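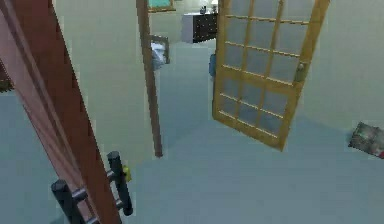

Simulated interior with a brown door and bar handle in the foreground and a glazed door standing open behind it.

Open day at Kostix, Zollitz

Kostix makes service robots for care homes and serviced flats. The building is on the trading estate at Zollitz, ten minutes on foot from the station, and it was open to visitors on Sunday, June 4, 2023. I went mainly for the door work. Our own site has been looking at linen delivery by robot for two years, and every supplier we have spoken to becomes vague when the conversation reaches doors.

Visitors were taken round in groups. Ours was led by Fabian Egger, who runs the test department and used to be a fitter in the same building. The order was stores, assembly, simulation room, test hall, canteen.

Stores and assembly

There is not much to report from stores. Small parts come to the counter on a shuttle, and large parts are still fetched by a person with a trolley. The assembly line builds the Voltex, a wheeled base with a lift column and one arm. Screws on the base plate are driven by a fixed automatic station. The cable harness is laid by hand, and Egger said there was no plan to change this. The fitter at that bench had trimmed a cardboard template to show the bends, although a drawing was on the screen beside her. She finds the cardboard quicker.

The screw station replaced two positions. Both people moved to harness work, which is paid at a higher grade but involves more standing. An anti-fatigue mat was requested in December and has been fitted at one bench of the two.

Simulation room

Until recently, door testing at Kostix was manual in the full sense. A technician stood in the hall, reset the door, put the robot back on its mark, started the run, wrote down the result and did it again. A full shift gave 50 runs if the robot behaved. Egger did this work himself and described it as mostly walking.

The runs are now done first in software. The package is called Tseng and was written in-house. It builds rooms, furnishes them, hangs the doors and lets a virtual Voltex attempt to get through. The picture at the top of this report shows the kind of interior it produces, rendered from close beside a door. The rooms are plain: pale walls, a smooth blue-grey floor, a dresser with a few things on it in the next room. The graphics are modest and the staff do not claim otherwise. What they care about is the geometry of the door and handle, and whether the glazed panes confuse the depth sensing.

That last point took up most of the questions. Small panes with bars between them are apparently harder than one large sheet. The software may take the bars for a fence and the panes for gaps, and then plan an arm movement through the glass. A door left half open is harder again, as the robot has to treat it as an obstacle and as something it can push. Bar handles are considered easy to grasp but awkward to pull, because the arm has to follow the arc of the door while the base reverses.

Tseng runs overnight. In the morning the technicians find a list of failures sorted by type, and they replay each one, decide on a cause and give it a code. There are 9 codes. The ninth is "other", and it is used more than the department would like.

I asked two of the technicians how they found the change. One was content. His knees are better and he starts an hour later. The other said that a day of replaying failures is tiring in a different way, and that he had been better at judging a fault when he could hear the motor. He now books himself into the hall one day a week. Egger agreed to this, and the arrangement has since been offered to the others.

Headcount in the department has stayed the same. The job description has been rewritten, and coding failures now requires a short internal course with a test. One older colleague declined the course and transferred to dispatch. Egger mentioned this without being asked.

Test hall

The hall has a row of real doors in steel frames, each weighted to a known closing force. Nothing goes to a customer on simulated results alone. A software release must pass its overnight runs and then make nearly 100 passes in the hall with a technician present. The technician has a stop button on a lanyard and may use it without giving a reason in the log. I thought this a sensible rule and have noted it for our own trial.

We watched 3 attempts at a sprung fire door. The first two were clean but slow. On the third the gripper slipped off the handle, the robot backed away and tried again, and the group leader behind us asked us to move along. I did not see the end of it.

Closing force is the weak point of the simulation at present. Old closers stick, and draughts from a corridor change the load. Tseng uses a single value per door. A technician is measuring closers in two care homes with a spring balance to improve on this - slow work, done by hand, in corridors.

Practical notes

Safety shoes are lent at the entrance but the larger sizes had gone by eleven. Photography was not permitted in assembly. The simulation room is up a flight of stairs and the lift was out of service. Soup and rolls in the canteen, cash only.

I have asked Kostix for the list of door types they regard as passed, with closing forces. Ours on the laundry corridor are heavier than any I tried in the hall, and I will measure them before we reply about a trial.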